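Chapter 5
Sorting and Moving Household Laundry

Most home laundry problems begin before the washer is turned on. Clothes are dropped in one place, carried to a second, and sorted in a third, and something goes missing or gets washed with the wrong load along the way. This chapter follows clothing from the bedroom to the machine. Washing itself is covered in Chapter 6.

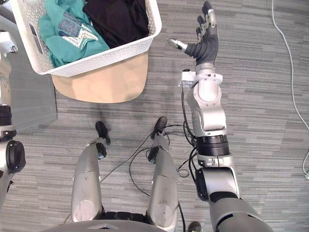
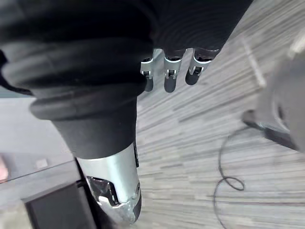

Figures 5.1 and 5.2. Striped carpet at a laundry collection point. The basket and its clothes are in Figure 5.1.

A collection point is any spot where worn clothing waits to be washed. A household may have one or several. In the Okari housing survey, which we will use throughout this unit, 303 homes were asked where worn clothes were kept during the week. The bedroom floor was the most common answer, followed by a basket and then a fabric hamper. In 35 homes there was no fixed place at all.

Containers

Two kinds of container are used in this chapter. A basket has stiff sides and keeps its shape when it is empty. Holes in the walls let air reach the clothes, and cutouts near the rim serve as handles. A hamper bag has soft sides. It folds away when it is not in use, but it sags as it is emptied and can tip if heavy items are put in on one side.

Plastic baskets are easy to wipe clean. Fabric hampers should be washed or aired from time to time, especially if damp towels have been left in them.

Sorting

Clothes are sorted first by color, then by fabric, then by how dirty they are. Dark items go together. Bright colors such as teal or red should be kept apart from whites until they have been washed several times. Shirts with a printed design are turned inside out before they go into the machine. Check every pocket at this stage.

Carrying

Fill a basket no higher than the rim. Bend at the knees, take hold of both handles, and keep the load close to the body. On stairs, carry a smaller load so that one hand is free for the rail.

Key terms

Collection point
Load
Hamper
Colorfast
Care label

Before you read on

Make a list of the places in your home where worn clothing is kept. Next to each one, write down the type of container and the kind of floor it stands on. Bring the list to class. You will need it for Activity 5.1, in which you compare your home with the Usuga and Prollano floor plans at the back of the book.

5.1 Choosing a Collection Point

A good collection point is close to where people undress and out of the way of doors. It should also be dry. Bathrooms are convenient, but clothes left there take up moisture from the air.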